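Blog > Werkstatt > Robotik > Greifplanung

Kollisionsprüfung mit Kabeln: Was ich am Planer geändert habe

Im letzten Beitrag hatte ich geschrieben, dass der Planer für das Greifen aus der Kiste »im Prinzip läuft«. Das stimmte, solange die Objekte in der Mitte lagen. Sobald etwas näher an der Wand lag, kam in vielen Fällen entweder gar kein Pfad zurück oder einer, bei dem ich lieber die Hand am Stopp hatte. In den letzten Wochen habe ich mir deshalb die Kollisionsprüfung vorgenommen.

Kurz zum Aufbau der Software, für alle, die neu dazukommen. Die Wahrnehmung liefert eine Punktwolke und eine Segmentierung. Daraus erzeugt Tinavden Griffkandidaten, also Posen mit Anfahrrichtung und einer Bewertung. Pladell ist mein eigener Teil und sucht zu den Kandidaten eine Bahn, die der Arm fahren kann. Beide laufen als getrennte Prozesse und reden über eine Warteschlange miteinander. Das ist etwas umständlich, aber so kann ich den Planer neu starten, ohne die Segmentierung jedes Mal neu laden zu müssen.

Pro Aufnahme erzeugt Tinavden bis zu 1.000 Kandidaten. Die meisten fallen sofort weg, weil der Greifer in der Wand oder im Boden stecken würde. Der Rest geht in die Bahnplanung, und dort lag das Problem.

Mein Robotermodell bestand aus den Armgliedern und dem Greifer, sonst nichts. Die Kabel kamen darin nicht vor. Am echten Arm laufen sie aber in einem Bündel über das Handgelenk, dazu eine dickere gelbe Leitung, und unterhalb hängen noch einmal dünne schwarze herunter. Bei einer Pose mitten über der Kiste spielt das keine Rolle. Dreht sich die sechste Achse weit, um einen Griff von der Seite zu erreichen, liegt der Bogen irgendwo, wo das Modell Luft annimmt.

Die Testkiste ist absichtlich gemischt bestückt: dunkelrote Weintrauben, ein kleines graues, plüschartiges Spielzeug, eine hellgrüne Schachtel, eine braune Tierfigur und ein blauer Becher. Für den Planer sind die Trauben der unangenehmste Fall. Die Segmentierung macht daraus gern mehrere Objekte, und die Kandidaten am Rand der Traube sehen alle ungefähr gleich gut aus.

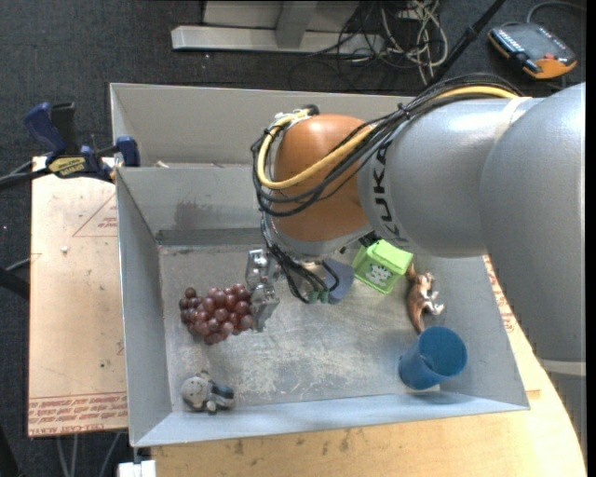
Hüllkörper statt Kabelsimulation

Mein erster Gedanke war, die Kabel zu simulieren. Das habe ich nach zwei Abenden gelassen. Die Parameter hätte ich ohnehin nur geraten, und für jede Pose eine Simulation zu rechnen ist für eine Suche viel zu langsam.

Jetzt hängen 18 Kapseln am Modell. Eine Kapsel ist ein Zylinder mit runden Enden, und der Abstand zwischen zwei Kapseln lässt sich sehr billig berechnen. Ein Teil davon ist fest mit dem Unterarm verbunden, der Rest mit dem Handgelenk. Dazwischen interpoliere ich abhängig vom Winkel der letzten beiden Achsen. Physikalisch ist das nicht sauber. Es reicht aber, wenn die Hülle immer etwas größer ist als das, was wirklich dort hängt.

Für die Kontrolle habe ich den Arm von Hand in verschiedene Stellungen gefahren und Hülle und Punktwolke übereinandergelegt. An zwei Stellen ragte eine Leitung heraus, dort sind die Kapseln nun dicker. Die Klemme, die die Kiste am Rand hält, steht jetzt auch als Quader in der Szene. Die hatte ich vorher schlicht vergessen.

Reihenfolge der Prüfungen

Mit den Kapseln wurde die Prüfung erst einmal langsamer. Geholfen hat, die Reihenfolge umzustellen:

1. Greifer gegen Kiste, nur in der Endpose
2. Kabelhülle gegen Kistenrand und Klemme, nur in der Endpose
3. Gelenkgrenzen, mit etwas Abstand
4. Anfahrt, grob abgetastet
5. ganze Bahn, fein abgetastet

Vorher kam Punkt 2 gar nicht vor, und die Gelenkgrenzen wurden erst nach der Anfahrt geprüft. Eine Planung dauert jetzt im Mittel 38 Millisekunden, gemessen auf dem alten Rechner unter dem Tisch und ohne Wahrnehmung. Damit kann ich leben.

Zum Vergleichen spiele ich aufgezeichnete Aufnahmen wieder ab. Inzwischen sind es 1.298, und sie laufen über Nacht durch. Das Skript dafür heißt Ernham und schreibt pro Aufnahme eine Zeile: gewählter Kandidat, kleinster Abstand zur Kiste, kleinster Abstand der Kabelhülle, Grund der Ablehnung. Gerade die letzte Spalte hätte ich viel früher haben sollen. Bis dahin stand im Log nur »no plan« -- damit kann man nichts anfangen.

Was noch offen ist

Berührungen mit dem Objekt selbst sind weiterhin ein Sonderfall. Der Greifer muss zwangsläufig nah heran, also schalte ich die Prüfung gegen das Zielobjekt auf den letzten Zentimetern ab. Wenn die Segmentierung die Trauben teilt, gilt die andere Hälfte aber als Hindernis, und gute Griffe werden verworfen. Tamara Dmytriv hat vorgeschlagen, benachbarte Segmente mit ähnlicher Farbe für die Prüfung zusammenzufassen. Das probiere ich als Nächstes, vorerst hinter einem Schalter in der Konfiguration.

Der Code liegt im Zweig »kapseln«. Die Konfigurationsdatei hat sich geändert, alte Dateien werden mit einer Fehlermeldung abgelehnt.

Zuletzt aktualisiert: November

3 Kommentare

Prokopenko
Interpolierst du die Kapseln linear? Bei uns ist die Hülle bei großen Winkeln der letzten Achse nach innen gerutscht, also durch das Handgelenk durch.

Autor
Linear, ja, aber mit einer Stützstelle in der Mitte. Ohne die hatte ich denselben Effekt. Über 150 Grad plane ich zurzeit gar nicht.

rvk_nord
Danke für die Liste mit der Reihenfolge. Bei mir standen die Gelenkgrenzen auch viel zu weit hinten. Gibt es das Ernham-Skript irgendwo einzeln?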